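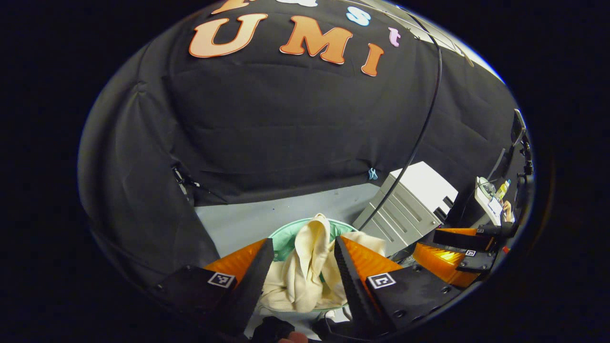
Comment plier un linge sans le froisser davantage ? On le prend par un coin, on le laisse pendre un instant, puis on rabat les bords à plat sur une surface dégagée.

C'est le conseil d'Iveta Malý, et je l'ai noté tout de suite (je suis nulle en pliage !). Son atelier Presovero, consacré au linge de maison, a ouvert ses inscriptions le 13 novembre 2020 et j'ai déjà réservé ma place pour janvier. Il y en a 30 par séance, à Trurnbridge, et 63 personnes se sont déjà signalées, alors une deuxième date est prévue.

Au programme, les serviettes, les nappes et surtout les draps-housses, ma bête noire depuis toujours. On peut apporter sa bassine et ses propres tissus, ou piocher dans le stock prêté par Perihan Yüksel – 200 pièces, quand même ! Moi, je viens avec mes torchons. Les inscriptions se font à l'accueil de l'atelier.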